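Search products and articles
Search

Elletti Three-Drawer Low Dresser: Product Review
Reviewed by Chaimae Younis for the Multell Furnishings Desk

The Elletti is a long, low dresser sold for bedrooms and hallways. Our office received a unit in November and kept it in daily use for 40 days. This review covers assembly, drawer performance, finish and value.

Assembly. The dresser arrives in three cartons. Two adults are needed to lift the main body. The printed instructions are clear up to the point at which the drawer runners are fitted, where the left and right parts carry nearly identical labels. Our assembler, Boyang Peng, fitted one pair in reverse and had to remove it. The hardware bag included spare screws but no spare cam locks. Buyers should check the bag before starting, as replacement parts must be ordered in writing from the maker.

Drawers. The drawers open fully and close without slamming. With a full load of folded bedding, the widest drawer began to drag slightly at its left corner. Adjusting the runner screw corrected this, and the fault did not return during the trial. The drawer bottoms are thinner than those of the Cusik model reviewed last spring, and heavy items such as books are not advised.

Stability. A wall strap is supplied and must be used in any home with small children. The strap holds well in solid walls. The anchor supplied for hollow walls was a poor fit, and we replaced it with a stronger one from a hardware store.

Finish. The top resisted water rings when spills were wiped up within the hour. A cup of hot tea left a faint mark that remains visible in low light. Fingerprints show on the darker finish and less so on the lighter one.

Placement. Low dressers suit walls where a taller piece would crowd the room. Buyers should allow enough clear floor in front for the drawers and for a person to stand.

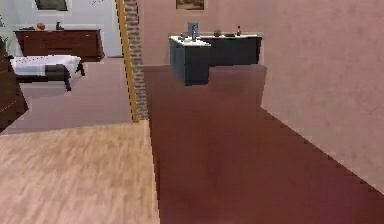

Can the Elletti be moved once it has been assembled?
Two people can move it with the drawers taken out, but it should be lifted and never dragged, as the feet are held by short screws.

Rating. We award the Elletti 3 out of 5. The drawers are sound and the design is practical. The weak wall anchor and confusing runner labels kept the score from going higher.

Contact the Furnishings Desk | Copyright Multell. All rights reserved. | Back to top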